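Half-Lap Joints by Hand: A First Corner You Can Be Proud Of

If you have a saw, a chisel and one free afternoon, you can make a half-lap joint. I love this joint! It was the first one I ever cut that closed up tight, and I still use it for picture frames, cabinet doors, garden gates and the odd shelf bracket. Two boards each lose half their thickness where they meet, and they fit together flush. Glue does the rest.

What you need

Two pieces of straight, flat wood of the same width and thickness
A fine-toothed backsaw
A wide chisel, freshly sharpened
A marking gauge and a marking knife
A small square
Wood glue and a couple of clamps

I'm working with strips 40 mm wide and 12 mm thick, left over from a set of frames I built for the community hall in Memham. Pine is fine for practice, but try to find a piece without knots near the ends. Poplar is even nicer if your lumberyard carries it – it cuts cleanly and doesn't crush under the chisel the way soft pine can.

Marking out

Lay one board across the other at the corner, just as they'll sit in the finished piece. Check with the square, then nick each edge with the knife where the boards cross. Take them apart and carry those nicks across the face with the square and knife. This is your shoulder line. Go lightly on the first pass and press harder on the second, so the blade doesn't wander off with the grain.

Next, set the marking gauge to half the thickness. Don't trust the ruler for this one. Set it by eye, prick a scrap from one face, flip it, and prick it again from the other. If the two dots land on top of each other, you're there. If they don't, split the difference and try again. I'll happily spend ten minutes on this bit, it makes that much of a difference.

Run the gauge along both edges and around the end of each board, always with the fence against the good face. Then scribble pencil all over the waste. On one board the waste is on the good face, on the other it's on the back. Check twice! I have a whole box of offcuts from getting this wrong.

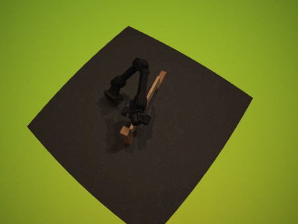 Nadège Lemaire: I tried this with two different woods for a small frame, and the darker one was so much harder that my gauge line barely showed. Rubbing a bit of chalk into it helped a lot. Would you still cut the harder piece first, or does the order not matter?

Great tip about the chalk, Nadège, thank you! And yes, I'd cut the harder piece first. You can then hold it against the softer one and shave the softer one to match, and you'll be a lot less tired by the end of it.

When you move on to bigger work, say a door with a rail in the middle, mark all the joints in one go before you pick up the saw. Number each pair with a pencil on the face that will show, and plane the numbers off at the end. My first cabinet door had 4 corners and no numbers, and I spent an evening shuffling parts around the bench trying to work out which went where.

Part Two: Sawing, Paring and Glue-Up

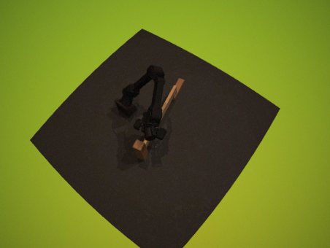 Posted Nov 27, 2018 by the Cordier Workshop Notes
Filed under: Joinery, Hand tools

Now for the fun part. Clamp the first board upright in the vise, tilted away from you, and start the saw on the far corner. Saw down the waste side of the gauge line, turn the board around and do the same from the other side, then stand it straight up and finish the cut down to the shoulder. Go slowly for the first few strokes and let the weight of the saw do the work.

Lay the board flat and cut the shoulder. Pare a little sloping groove on the waste side of your knife line first, so the saw has a place to sit. The waste should drop off when the two cuts meet. If it hangs on at a corner, give it another light stroke or two and leave it at that.

Chances are the cheek will be slightly proud in the middle. Pare it across the grain with the chisel held flat, taking thin shavings from each edge toward the center so nothing breaks out on the far side. Try the fit often. You want the faces level to your fingertip and the shoulders touching all the way across – a small gap in a first joint is nothing to be upset about.

For the glue, brush a thin coat on both cheeks and a dab on the shoulders. Put one clamp straight across the joint with a scrap block on each side, then snug up another along the length to pull the shoulder closed. Check for square right away, while it can still be nudged. Wipe off the squeeze-out with a damp rag and leave it overnight.

Next day, plane from the outside in, and finish with a light sanding.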